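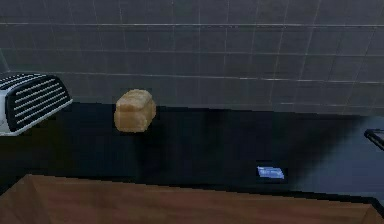 Coursework > Popular Fiction > Project Reports

Where Does the Chapter Stop? Endings in the Clodari Lighthouse Romances

When I signed up for the popular fiction module I thought I would write on covers. Everyone writes on covers. Then I picked up a secondhand copy of The Keeper's Bride on a Sunday afternoon, meaning to read a chapter or two, and went to bed very late with a sore neck and the whole thing finished. I wanted to know how the book had done that to me, and that question became my project.

The Clodari books are a run of romantic suspense paperbacks set on an island called Jisance, where the ferry is never on time and somebody is always signaling from the cliffs. Plundach published them one after another, all by different writers working from the same map and the same house rules (no keeper may leave the light at night, the ferryman must never marry). There are 16 of them. I read them all in September, in order, and then went back with a notebook and read the last page of every chapter again.

What I was looking for

My first idea was simple. I would mark each chapter ending as a cliffhanger or not a cliffhanger, add them up, and show that the books with more cliffhangers were harder to put down. That fell apart by the second book. A chapter in Storm Glass ends with the heroine putting a kettle on, and I could not have stopped there if you had paid me, because we know what is in the letter on the table and she doesn't. Is that a cliffhanger? Nobody is hanging from anything!

So I made up new labels. A danger ending leaves someone in physical trouble. A door ending has a person arrive, and we don't yet know who or why. A secret ending hands the reader something the main character hasn't found out. A rest ending lets everybody go to sleep. I am still fond of the rest endings, and I'll come back to them.
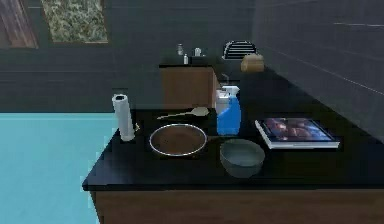
Lotte Koster

The biggest surprise was how few danger endings there are early on. I had remembered these books as one long chase, with wet rope and lanterns going out. In the first 100 pages of most of them, hardly anyone is in danger at all. People arrive. They unpack, they are rude to each other at dinner, they notice that the tower door has a new lock. In 11 of the books the first chapter closes on a door ending, and it is nearly always the hero who comes in. The other five open with a secret. Not one begins by leaving the heroine in peril, although the back covers would make you think otherwise.

I think this is clever. If the heroine nearly drowns at the end of chapter one, we are sorry for her the way we'd be sorry for anybody. If she nearly drowns later on, after we have watched her lose an argument about lamp oil and lie about her sister, it is unbearable. The Ferryman's Daughter does this best. Its drowning scene runs across a chapter break, and the break comes in the middle of a conversation she is remembering, so for a moment you don't even notice that the water has gone over her head.

Secret endings take over in the middle of the books, and this was my favorite part of the work. They turn the love story and the mystery into the same thing. The hero of Salt and Candle has hidden the wrecker's ledger under his own floor. We see him do it at the end of a chapter. From then on each tender scene between the two of them has that ledger in it, even when they are only talking about sheep. I tried reading the tender scenes by themselves, skipping the chapter where he hides it, and they were sweet and a bit flat.

The trouble with rest endings

I nearly left these out. A chapter that ends with a character blowing out the lamp looks like a writer who has run out of ideas, and my early notes say "filler" next to a lot of them. Then I lent Storm Glass to my roommate and asked her to put a slip of paper in wherever she stopped for the night. She used 2 slips for the whole novel, and neither of them was at a rest ending. She stopped both times halfway through a chapter, when she couldn't keep her eyes open.

One reader is no proof of anything, and I know that. But it sent me back to the rest endings with more respect. A quiet ending in these books tends to come right before the worst night of the story, and by the third or fourth novel you have learned that. The lamp goes out and your stomach drops. The writers seem to have known that readers bought the whole series – they could use habit as a kind of suspense.

Problems with my method

My labels overlap. When the disgraced uncle turns up at the window in The Wrecker's Heir, is that a door ending or a danger ending? I wrote down door, then danger, then door again. In the seminar we argued over it for so long that we missed the bus. I also did all the labeling myself, so somebody else might well sort the chapters differently. And reading a series quickly, one book after another, is a strange way to meet stories that first readers had to wait for between volumes. The waiting must have changed how the last pages felt. I couldn't test that.

I also wish I had looked at paragraph length. The final paragraphs look short on the page, often a single line, but I only noticed the pattern in the last few books and had no time to go back.

What I would do next

The Shaikh Reading Room keeps a box of letters that readers sent in to Plundach, and I got to see it only once, near the end. Most of them are about the ferryman. Why can't he marry? Couldn't he marry just once? A few quote chapter endings from memory and get them slightly wrong, always making them more dramatic than they are in print. I would love to work through that box properly and set the remembered endings next to the printed ones.

For anyone who wants to try the series, start with Storm Glass and leave The Keeper's Bride for a weekend with nothing planned on Monday morning.

Filed under: Student Work, Romance & Suspense, Reading Projects

Contact the department | © Popular Fiction Coursework Pages | Back to top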